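Storing cloth napkins – upright or flat?

Posted in: Linens and Laundry
Started 10/11/2023

Jonness
We've ended up with far more cloth napkins than drawer space. Most are plain cotton, a few are heavier. At the moment they're in flat piles in the sideboard and every time someone wants a particular colour the whole pile comes out and goes back in a mess. I've seen people stand them on end in an organiser with pockets. Does that work for everyday use or does it fall apart after a week? I'd also like to know how you fold them so they stay up.

Flivell
Works fine if the organiser is full. When it's half empty they slump and you're worse off than with a pile. I fold in half, in half again, then into thirds, and put them in with the folded edge up. Mine has been like that since February and I haven't gone back.

Phùng
I'd disagree about filling it. If you pack them in tight you get creases across the middle and you have to iron again before guests. I keep mine flat, 2 to a shelf divider, and sort by colour. It takes more room but they come out ready to use.

Jonness
Room is what I don't have, unfortunately. The shelf is 36 cm deep and already has the tablecloths on it.

Inach
I'm with Flivell on this, full is better. I use mine every day and a crease or two doesn't bother me. 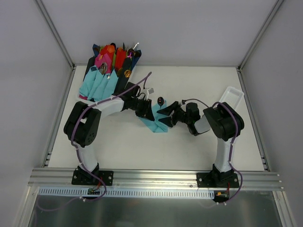
Colour order matters more than the fold, in my opinion. Put the ones you use most at the front and the rest behind in layers, so you aren't digging. With the light blue napkins along the front and the red and pink ones behind, as in the picture, you can go straight to a colour. The light blue are folded so a point sticks up from each pocket, and that gives you something to get hold of. The dark ones I'd keep together, navy and black look the same in a dim cupboard.

Flivell
The points are a good idea. Do you fold to a triangle first?

Inach
Square first, then corner to corner, then tuck the two sides behind. Press it down with your hand before it goes in. Thin cotton holds it, thick linen tends to open up again.

Phùng
That's my point about linen though. Mine is all linen and it won't hold a point without starch. I tried it and gave up. For thin cotton, fair enough.

Jonness
Most of mine are thin so I'll try the points for the everyday ones and leave the heavy ones flat. Do you fold them straight off the line or iron first?

Inach
Straight off the line, smoothed out on the table. I only iron for Christmas.

Phùng
Iron first, always. Folding a crumpled napkin just sets the crumples in.

Flivell
Somewhere between the two for me. I pull the hems straight while they're a bit damp and let them finish drying flat. No iron needed, but I wouldn't fold them while they're still damp or they smell.

Jonness
Thanks all. I've cleared one side of the shelf and ordered an organiser with deep pockets. Will start with the blue and the green and see how many fit.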